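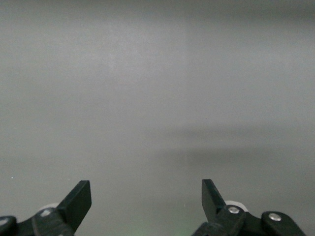

Pandness, donc, la pince en kit de chez Carnar, montée un soir de décembre sur le petit bras de l'atelier partagé et utilisée presque tous les jours depuis. 258 euros avec le servo et la platine de poignet, port compris. J'avais dit que je ferais un retour, le voilà, un peu en vrac. Deux doigts, un en face de l'autre, patins noirs tout plats au bout, coupés carré, petites roulettes blanches juste derrière, vis argentées bien apparentes sur les biellettes noires. Rien de caché, tout se démonte de face sans sortir la pince du bras. Pour du matériel qu'on règle trois fois par soirée, gros bon point.

Lire plus tard - Temps de lecture : 4 min

Imprimer | Envoyer par e-mail

Le montage d'abord. La notice annonce deux heures, j'en ai mis presque cinq. Étape 6 traduite n'importe comment (« serrer jusqu'au sentiment »), et deux longueurs de vis dans le même sachet, même tête, quasi même longueur. La longue à la place de la courte = biellette bloquée. J'ai tout rouvert. Triez avant, au pied à coulisse, vraiment.

Pièces propres sinon. Pas de bavures, trous au bon diamètre, un seul à reprendre au foret. Le frein filet n'est pas fourni et à ce prix c'est mesquin. Sans ça les vis des biellettes prennent du jeu au bout de quelques soirées. J'en ai perdu une sous l'établi, jamais revue.

Côté électronique, bus série classique, reconnue du premier coup par la carte Lindholm que j'avais déjà. Par contre le câble fourni est trop court si votre bras a un poignet rotatif. J'ai refait le mien, connecteurs sertis main, dix minutes. Prévoir une boucle de mou sinon ça tire en butée.

À l'usage. Mon projet c'est un trieur de petites pièces pour l'atelier - entretoises, écrous, chutes de profilé - le bras prend sur le plan et range dans des bacs. Pas de convoyeur, pas de cadence folle. Sur une série de 200 prises avec des entretoises nylon, 19 ratées. Presque toutes sur des pièces couchées de travers, donc la pince n'y est pas pour grand chose, c'est mon orientation qui est mauvaise. Sur les écrous plats c'est moins glorieux, les patins glissent dessus et l'écrou part. J'ai collé une bande fine de caoutchouc pour essayer, mieux, puis la colle a lâché. Retour aux patins d'origine en attendant de trouver autre chose.

L'ouverture est large, plus que ce que j'attendais. Pratique pour attraper une boîte par les flancs, moins pour viser entre deux pièces proches, les doigts grands ouverts bousculent les voisines. Solution bête : ouvrir à moitié avant de descendre. Deux lignes de code. Il aurait fallu que ce soit dans l'exemple fourni.

L'exemple fourni, parlons-en. Un seul script, commentaires absents, valeur d'ouverture écrite en dur à 496 sans dire 496 quoi. Des pas, en fait, je l'ai compris en faisant claquer la pince en butée. Mettez une limite de couple avant le premier essai. Le servo chauffe aussi s'il serre longtemps, je relache au bout de quelques secondes et je redonne un petit coup si besoin.

Bruit : ça couine un peu à la fermeture. Une goutte d'huile sur les axes, réglé.

Comparée à la Skanden que j'avais avant (une mâchoire fixe, une mobile), c'est un autre confort. La Skanden poussait toujours la pièce d'un côté, il fallait compenser dans le code. Avec deux doigts qui se ferment ensemble la pièce se recentre toute seule. La Skanden était moins chère, plus simple, incassable. Je la garde pour les gosses du club.

Le SAV : un mail pour la vis perdue, réponse en trois jours, sachet complet reçu la semaine d'après sans payer. Rien à dire.

Bilan perso - mécanique très bien, doc lamentable, patins à améliorer. Je la rachèterais, avec le frein filet dans le panier. Si c'est votre tout premier bras prenez plus simple. Je posterai le script propre dès que j'ai viré les gros mots des commentaires.

Imprimer | Envoyer par e-mail

Commentaires (4)

vis_a_vis
Même galère avec les deux longueurs de vis. J'ai cassé une biellette, refaite en PETG, elle tient.

Eluned Hughes
Merci pour le retour ! Pour les écrous plats j'ai essayé de la gaine thermo enfilée sur les patins, sans colle du tout, et ça accroche plutôt bien (il faut juste la changer de temps en temps, elle s'use sur l'arête). Vous l'alimentez en quelle tension ?

L'auteur
@Eluned 7,4 V. Bonne idée la gaine, j'essaie ce soir.

motobineuse
258 euros quand même...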